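Sorting out the test tube racks

I've been meaning to write about racks since June, when a second one arrived from Willbridge and I finally had something to compare. The orange plastic one is the older of the two. It's light, it wipes clean, and the colour means I can find it on any shelf.
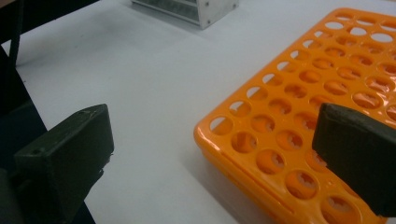

Posted by Louro, who looks after the teaching lab and writes this blog

The lower tier has scalloped openings under the round holes. I like these for thin tubes, though a tube can still end up leaning if you put it in without looking. Glass ones want a bit of care. I push each tube down until I feel it reach the bottom tier, then let go.

The metal rack has two tiers as well, with plain round holes top and bottom. It cost more, and it took up to 6 weeks to come.

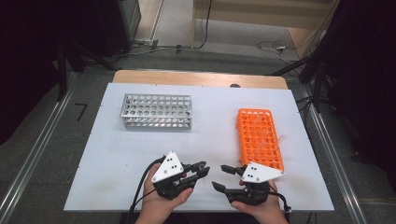 I keep both on a white board when I'm moving tubes between them, as clear glass is easier to see against it than against wood. The board also gets wiped down at the end, which saves the table.

For everyday use I still reach for the orange one. The metal one is better if you want something with a bit of weight, and I'd pick it for anything that has to stay put for 30 minutes or more. The Bremance catalogue has a smaller version that I may try next, if the price comes down.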